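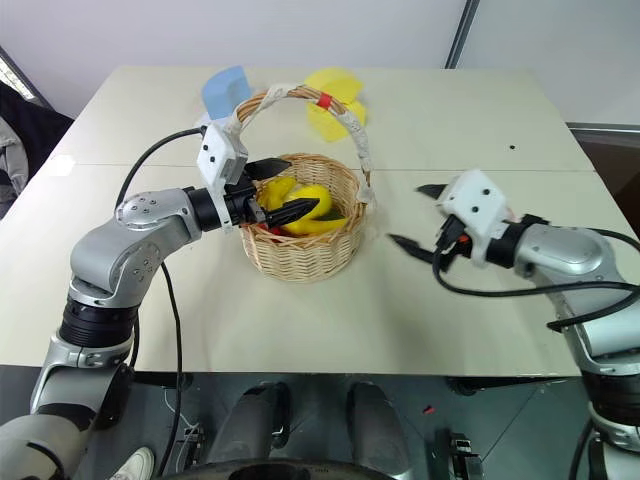

Can I leave the handle on my grandmother's willow basket white, or do I have to strip it?

Posted in Basketry & Cane by Raphaël Baudry

Hi all! I've gone completely overboard on baskets this spring and I need some advice from people who know what they're doing. I started in April with a kit from Mallet, moved on to a bundle of buff willow, and now I have a round shopping basket that I made from scratch – base, stakes, waling, the lot – and I'm so pleased with it that I carry it to the mailbox.

The problem is an older one. My grandmother's egg basket is willow, round, with a high arched handle, and at some point in its life somebody wrapped the handle in white tape. The tape is unpleasant where your hand goes. Underneath, the willow wrapping feels sound except for one stretch near one shoulder, where I think three or four turns have snapped. The body of the basket is fine. A bit dry, and it creaks when I pick it up.

What I'd like to do is rewrap the handle with fresh willow and use it for the farmers market. Do I have to take the tape off first? Can I just replace the broken stretch and leave the rest? And how long do I soak skeined willow? The booklet that came with my kit says overnight, and a video I watched said twenty minutes, so I'm lost.

I have a bodkin, side cutters, a shaving knife I'm slightly scared of, and a bathtub. Thanks in advance!

Évan Arnaud
Member, 546 posts

Oh, welcome to the club! Egg baskets are my favorite thing to repair and you've picked a good one to start on.

Soaking first, as that's what ruins most first attempts. Your booklet is talking about whole rods and the video is talking about skeins. Skeins are thin, shaved strips, and twenty minutes in lukewarm water is plenty. Leave them in overnight and they go slimy and tear. Buff rods with no bark want an hour or two, depending on thickness. Brown willow with the bark on is the slow one, and a 6 ft bundle can take the better part of a week. Wrap whatever you've soaked in a damp towel for another hour before you start, which lets it mellow and bend without cracking.

Now the handle. I would not patch the broken stretch. Wrapping holds by tension from one end to the other, and a patch in the middle always has two weak ends hiding in it. Cut the whole wrap off, carefully, with the side cutters, and look at the core rod before you do anything else. Flex it gently. If it's springy, hooray. If you hear a tick, it's cracked and you need a new bow, and then you're in for a lovely weekend.

Assuming the core is good:

Push the thin end of a soaked skein down into the weave beside the handle, a good three inches, using the bodkin to open the gap. Grease the bodkin with a dab of tallow or plain soap.

Bring the skein up and wrap at a slight angle, each turn snug against the last, shiny side out. Keep your thumb on the previous turn the whole time.

When a skein runs short, lay the new one flat along the core under the last five or six turns of the old one, then fold the old tail down and wrap over it. Done properly you can't find the join.

Finish by tucking down into the weave on the other side, and leave it to dry for two days before you carry anything.

The tape comes off with the wrap, so that answers itself! Any residue left on the core will be hidden. If the glue is old, though, don't scrape it dry. Old glue can tear the fibers. Damp cloth, warm water, patience.

For the creaking body, mist it with a plant sprayer outside in the evening and let it dry slowly in the shade. Do that every July or so and it'll outlive us both. No varnish, please – it traps dust and goes yellow.

I buy skeins from Burnier, and they're happy to sell you a small hank. You'll need far less than you think.

vulier_weaver

i just used cloth tape on mine. held up 2 summers so far. not traditional but my hands like it better than willow and it took ten minutes

Raphaël Baudry

Thank you both, this is wonderful! I cut the wrap off this afternoon and the core is springy, no tick at all. There was a scrap of blue wool wound in under the turns near the top and I have no idea what it was for, but I've saved it and it's going back in. Skeins are ordered. The tape idea is tempting for my shopping basket, where the handle is a bit rough on the palm.

Évan, one more thing if you're still around: would you wrap from the left or the right if you're left-handed?

Évan Arnaud
Member, 546 posts

Start from whichever side lets you pull toward yourself. I'm right-handed and I start at the left, so you'd probably be happier mirrored. And yes, put the wool back!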